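Speaker notes: Getting a planner to work with a round glass door
Fadime Yüksel, Civel
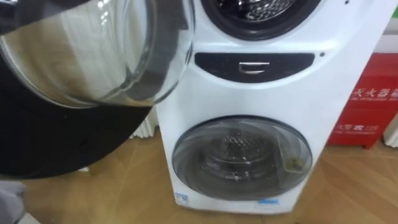
Plovthorpe, April 2025

Slide 1. Title

Say hello, give name and group. I work on the planning and control side at Civel. I don't train the perception models, I consume what they produce and complain about it. Questions are fine at any time. The talk is 3 parts: the door model, the controller, and the replay tool we call Trastura.

Leave the stacked machine up on the screen while people sit down. Upper drum, lower drum, upper door swung out toward the camera. Gripper in the bottom left corner, down by the black ring. I come back to this view on slides 4 and 7.

Slide 2. What we are trying to do

Task as the planner sees it: approach the door, take hold of the rim, swing it to a target angle, let go, back off without touching it again. Loading comes after that and is someone else's talk.

The task is easy to write down. Most of our failures are in the swing and in the back-off. Pause here and ask who has worked on cabinet doors. Those people will have the right instincts for the hinge and the wrong ones for the glass.

Slide 3. The old stack

We started with a fixed trajectory per appliance. Someone taught the arc by hand, we stored the joint waypoints, and the robot played them back. It was fine as long as the base parked in the same place. A small error in base heading moved the arc enough that the fingers either slipped off the rim or pulled against the hinge.

I kept this version alive longer than I should have. It is still in the repo under legacy and two tests depend on it.

Slide 4. What perception gives us

Go back to the opening picture and point at the glass. It's a clear bowl with bright reflections of the overhead lights in it, plus a bent view of whatever is around it, mostly brown and gray. Stereo depth on a surface like that is bad. We get holes, and we get points that sit well behind the glass. The points behind it are worse, as the planner reads them as free space.

The black ring is the part we trust. It is broad, it is dark against the floor and the white casing, and it is close to a circle. So we segment the ring, fit a circle in 3D, and throw away all depth inside it. The bowl goes into the collision world as a solid cap attached to that circle. We never try to measure the bowl.

The lower door is a different case. It's closed, smoky gray, slightly domed, with a gray rim. The drum shows through it. The early detector sometimes called it an open drum because it could see the honeycomb pattern on the steel. The fix was to require a rim fit plus a depth step before we label anything open. Mention that the step check runs on the drum edge and ignores the middle.

Slide 5. The door model

One revolute joint, axis vertical, radius from the hinge to the grasp point. Four unknowns once the ring is fitted: two for where the axis stands, one for the radius, one for the current angle.

We set a prior from the ring fit and update it from the wrist pose as the door moves. The first few degrees of motion tell you very little. After that the estimate settles quickly. Show the plot, don't read out the axes.

If someone asks about hinges that drop or double-pivot hinges: we don't handle them. The residual grows and we stop.

Slide 6. The controller

Compliant along the radius, stiff along the tangent, orientation follows the estimated angle with a lag. Force limits are checked in the inner loop and do not go through the planner. We tried routing them through the planner and the stop came too late.

The grasp is on the rim only. The fingers are soft, so there is some give, and the filter has to know about it. Without a finger compliance term the radius estimate came out short every time.

We logged 204 swings with this controller. In 80 of them we shifted the base on purpose before the approach. Put the table up and let people read it. The point to make out loud is that the shifted runs needed no retuning.

Slide 7. Planning the back-off

Opening picture again. The open door comes close to the left side of the machine, and there is a radiator against the wall behind it. On the other side there is a red fire extinguisher box with another radiator past it. So the arm does not have a lot of choice about where to go.

The first planner took the shortest path out and dragged the forearm along the ring. The new one treats the door as a moving obstacle with a spread on its angle, so it keeps clear of the places the door could drift to after release. It costs a bit of time per plan. We cap it at 3,000 samples and take the best path found so far.

Static things such as the extinguisher box go in as plain boxes with padding. The floor is a plane. We ignore its reflections now -- they gave us phantom obstacles until we clipped everything under the plane.

Slide 8. Trastura

Trastura replays a run with the camera view, the fitted circle, the joint estimate and the wrench on one timeline. You can scrub, change a parameter and rerun the estimator from that point. It does not rerun the physical part, and people keep expecting it to.

Demo if the laptop behaves. Load the run called door_upper_shifted, jump to the release, turn off the ring mask and let the room see the collision world fall apart. Turn it back on. If the demo fails, use the recorded clip in the backup slides.

Slide 9. Still open

Ring segmentation with dark flooring. Doors with a gray or white rim, like the lower one. Closing and latching, which needs a push at the end that our force limits currently block. I have a branch for that and want it merged in May.

Slide 10. Thanks and questions

Config files and the estimator code are linked on the slide. Leave the link up during questions. Repeat each question into the microphone before answering.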